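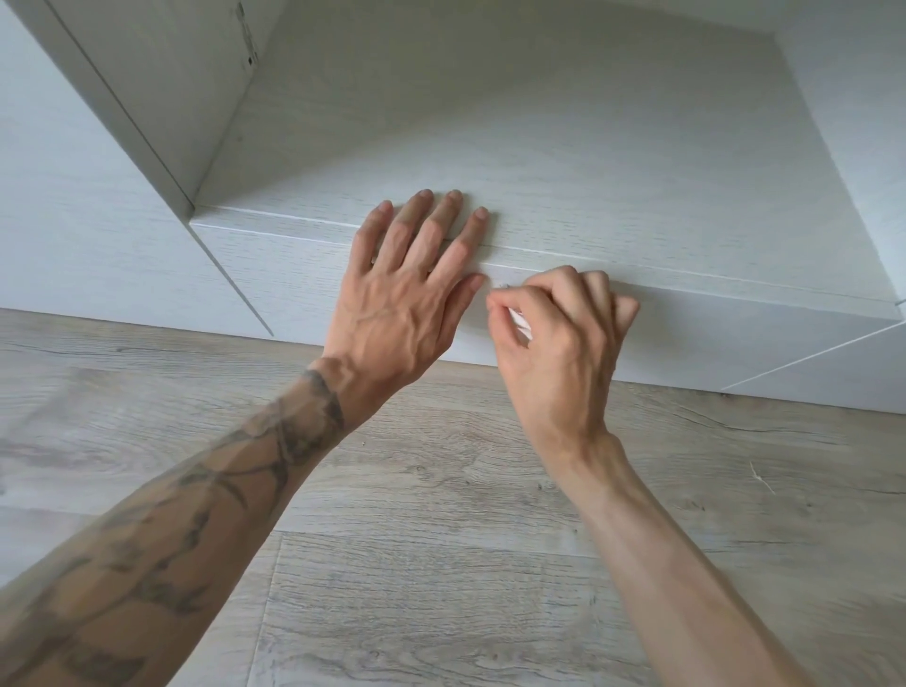
*One hand flat on the lower panel of a low white built-in cabinet, fingertips by the seam.*

## 7. Setting up your storage places

By now you should have Flaveo installed, an account made and the Nisum label printer paired (sections 3 to 6). If the printer light is still blinking orange, go back and sort that first. I tried to carry on without it once and ended up with a lovely catalogue on my phone and not a single label on a single box.

In this section we tell Flaveo where things live. Flaveo calls every cupboard, shelf, drawer, shoebox and corner of the loft a "place", and everything you own that's worth finding again is an "item" inside a place. I use it for the whole house, but you can just as well do the kitchen and stop there. Plenty of people do.

### 7.1 Before you open the app

Walk round with a pencil and paper. I know, you bought an app so you wouldn't need paper! But moving places about afterwards is the fiddliest thing in Flaveo, and a scribbled list saves you a lot of it.

1. Start at the front door and go round each room in the same direction.
2. Write down every spot that holds things, from the big wardrobe to the basket for post.
3. Put a star next to anything low down or behind something else. Those are the ones you forget, and the ones where the batteries are.
4. Give each spot a plain name, the name you'd shout up the stairs to someone. "Landing cupboard" is good. "Storage 2B" will mean nothing to you by spring.

My first list had 13 places on it and I've been quite strict about keeping it short. If two drawers hold the same sort of thing, they can be one place.

**Note:** Built-in units can be awkward. If a plinth or bottom panel is fixed, leave it off the list. If it opens and you keep things in it, it counts, even if it's only the good baking trays.

### 7.2 Adding your first place

1. Open Flaveo and tap **Places**, then the plus sign in the top corner.
2. Choose **Room** first. You can't add a cupboard until it has a room to sit in, and the app won't tell you why the button is grey.
3. Type the room name and tap **Keep**.
4. Tap the room you've just made, then the plus sign again, and pick **Cupboard**, **Drawer**, **Shelf** or **Other**. The choice only changes the little drawing next to the name, so don't agonise over it.
5. Type the name from your list.
6. Under **Height**, pick Low, Middle or High. This is optional, but I like it – when someone in the house searches for the fish slice, the app says "low" and they bend down instead of asking me.
7. Tap **Keep** again. You should see a green tick.

Do the rest of that room before you move on to the next one. I hop about when I get bored, and then I get two entries for the airing cupboard.

**Caution:** Don't use the back swipe on your phone before the green tick has shown. It throws away whatever you've typed and there's no undo. Use the arrow inside the app.

### 7.3 Printing and sticking the place labels

Each place gets a small square code. Scan it and Flaveo shows you what's inside without you having to open anything.

1. In **Places**, press and hold the name of a room until all its places are ticked.
2. Tap **Print labels**.
3. Pick your size. Small is fine for drawers. I'd use Medium for anything near the floor, or you'll be on your hands and knees waving your phone about.
4. Check the preview. If a name runs off the side, tap it and shorten it. Changing it there only alters the label and leaves the full name alone in the app.
5. Tap **Go** and let the printer finish the whole strip before you pull on it.
6. Cut the labels apart. The strip has faint lines between them, and ordinary scissors do the job.

Now for the sticking, which matters more than you'd think:

1. Wipe the spot with a barely damp cloth and dry it properly. Kitchen doors have a film of grease on them even when they look spotless (mine certainly do).
2. Hold the label up without peeling it and try a scan. Glossy paint under a ceiling light can bounce so badly that the code won't read.
3. If it won't read, try the inside edge of the door, or the top edge of the drawer front.
4. Peel from one corner and press from the middle outwards.
5. Leave it alone until the next day before you wipe over it.

**Caution:** Keep labels off gaps, hinges and joins. A label stuck over a join will tear or lift the first time the door moves, and a torn code can't be scanned at all. Leave a finger's width.

**Caution:** The standard Nisum roll is not meant for the inside of a fridge or freezer. There's a separate cold roll, and it's worth the money. I lost a whole set of freezer labels in November and found them later, stuck to the peas.

**Note for renters:** The removable roll comes off cleanly from painted wood and plastic if you warm it with a hairdryer first. On wallpaper I wouldn't risk it. Use a luggage tag on the handle.

### 7.4 Putting items in places

You don't need to list every teaspoon. I'll say that again because I didn't believe it either: you don't need to list every teaspoon. My catalogue got up to 583 items in the first burst of enthusiasm, and a good many of those were candles.

My rule is that an item goes in if one of these is true:

- I've hunted for it in the past year.
- I've bought a second one because I couldn't find the first.
- It has an expiry date, a guarantee or a spare part that goes with it.

To add them:

1. Scan the label on the place. Flaveo opens it with an empty list.
2. Tap **Add here** and type the item name. Don't bother with capitals, as the search ignores them.
3. If it's something with a barcode, tap the stripes instead. Flaveo looks it up and fills in the name, sometimes rather grandly, so trim it down.
4. Add an expiry date if it has one. Skip it if not.
5. Tap **Next** to stay in the same place, or **Done** to leave.

You can speak the names as well. I do this for the shed, where my hands are usually filthy. It hears "secateurs" as "secret tours" every single time, so I've left it as it is and now we all search for secret tours.

### 7.5 Sharing with the rest of the house

1. Go to **Settings**, then **Household**.
2. Tap **Invite** and send the link.
3. Choose **Look only** or **Look and move** for each person.

Start people on Look only. Once they've found a few things with it and started to like it, let them move items about. Giving everyone full access on day one got me a place called "dunno" with the passports in it.

### 7.6 If something's not right

**The label scans but says "Place not found".** The place was deleted or merged after you printed. Print a fresh one. Old codes can't be pointed at a new place.

**The label won't scan.** Clean your phone's camera before you blame the label. After that, try more light, then less, then the Medium size.

**A place has turned up in the wrong room.** Press and hold it, tap **Move**, and pick the right room. Its items go with it and the label still works.

**You have the same place twice.** Open the one you want to keep, tap the three dots, choose **Merge** and pick the other. Check which name is at the top before you confirm, as that's the one that survives.

**Labels come out faint.** The print head wants a clean. Switch the printer off, let it cool and follow section 3 again from "Opening the lid".

**Everything has vanished from the list.** You've most likely got a filter on. Look for the small blue funnel at the top and tap it. I've panicked about this more than once.

When the first room is done, live with it for a week before you label the next. You'll want to rename a few things, and it's far less bother with one room than with the whole house. Section 8 covers expiry reminders and shopping lists, and you'll need at least one item with a date on it before you start.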